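Photo contest for Denancombe bus calendar drops its entry fee

The yearly contest that fills the Denancombe transit calendar will be free to enter this time, and riders from neighboring Tovstead can take part as well. Entries open at 9 a.m. on the first day of September and close at the end of the month.

Until now the contest charged a small fee for each photo and was limited to people with a Denancombe address. Arlo Mbeki, who runs it for the Denancombe Transit Society, said the fee put off younger photographers and brought in very little money.

"We spent more time chasing payments than looking at pictures," Mbeki said. "The printing is paid for by calendar sales anyway."

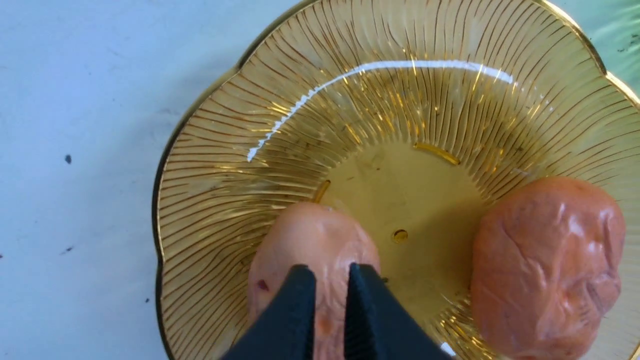 Last year's contest drew 3,131 votes across all rounds, the most since voting moved online. The winning photo showed a Route 7 bus climbing Quarry Hill in fog, with its headlights on and the old grain store behind it. It became the calendar's cover.

The theme for the new contest is "End of the Line." Photos must show a bus, streetcar or trolley at or near a terminal stop. The vehicle does not have to be in service, and preserved vehicles are allowed as long as they were photographed outdoors. Shots taken from inside a depot will not be accepted, even with the operator's permission. The society changed that rule after two entries last year showed areas the public is not supposed to enter.

Each person may send in up to seven photos. Only one photo per person can end up in the calendar, so a strong set will not crowd out other entrants. Light editing for color and exposure is fine. Removing objects, replacing the sky or adding vehicles is not, and the judges may ask for the original file. 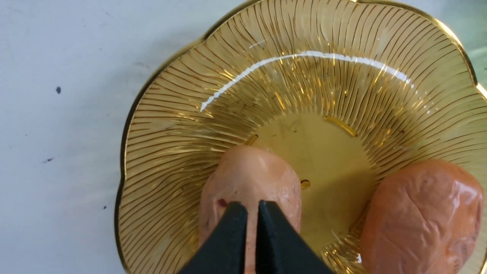 Can I enter a photo I have already posted online?
Photos that have appeared on a personal page or in a group are eligible, as long as they have not won another contest or been sold for print.

The first round will be handled by a small panel that includes Mbeki and Si-woo Ma, a retired Tovstead dispatcher whose pictures have been in the calendar four times. Ma will not enter while serving on the panel. The panel will cut the field to 60 photos, and those go to a public vote in October. The top 12 get a month each, and the photo with the most votes goes on the cover.

Names will be hidden during the vote. In past years they were shown beside the photos, and some members complained that well-known entrants had a head start. Ma asked for the change in the spring.

"I know whose picture it is half the time from the spot they like to stand in," Ma said. "But most voters don't, and that seems fair to me."

Tovstead entries were a harder question. The two towns share three routes but have separate operators, and some members wanted the calendar kept to Denancombe buses. The proposal passed at the June meeting after a long discussion — mostly over whether the word "Denancombe" would stay on the cover. It will.
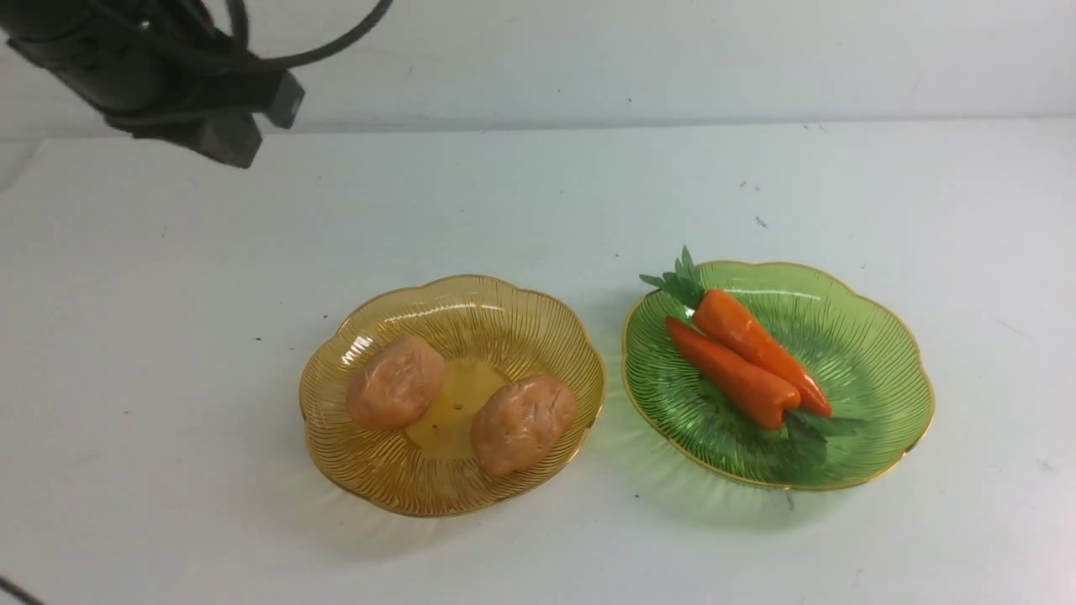 The cover winner receives 10 copies of the calendar and a framed print. The other 11 photographers get three copies each. Prints will be made by Yeon, the Tovstead shop that has produced the calendar since it went to full color.

Calendars go on sale in November at the Grerkano newsstand inside the Denancombe bus station and at the society's monthly meetings. Members who want to order for a group should speak to Mbeki before the end of October, with a limit of 100 copies per order.

Entry forms and the full rules are on the society's website, and paper copies are available at the station's ticket window until 5 p.m.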